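Sturkby Shared Workshop
Minutes of the Bench and Materials Group
August 10, 2020

Present: Elibariki Masanja (chair), representatives of Lyimo and Wistau. Apologies were received from Brelamus.

1. Minutes of the previous meeting
Approved with one correction to item 4 - the replacement shelving was quoted at 375, excluding delivery.

2. Work surfaces
The chair reported on the condition of the main bench. The green cloth remains in use on the table next to the gray metal surface and is held by metal clamps. Wistau noted that the cloth wrinkles during longer sessions and asked whether a heavier one could be bought. Members agreed to obtain two samples before the next order.

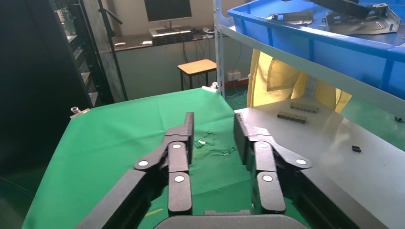 Lyimo raised the matter of small scraps left on the cloth at the end of a session. It was agreed that each user will clear the cloth and the metal surface before signing out, and that connector blocks and other small parts will go back to the labeled drawers. The chair will amend the bench rules accordingly.

3. Stock
Almost 78 percent of the drawers have been relabeled. The remainder will be completed by December. Wistau will supply 35 additional dividers at cost.

4. Other business
The request for a second key was deferred.

Action: E. Masanja - bench rules, cloth samples. Wistau - dividers.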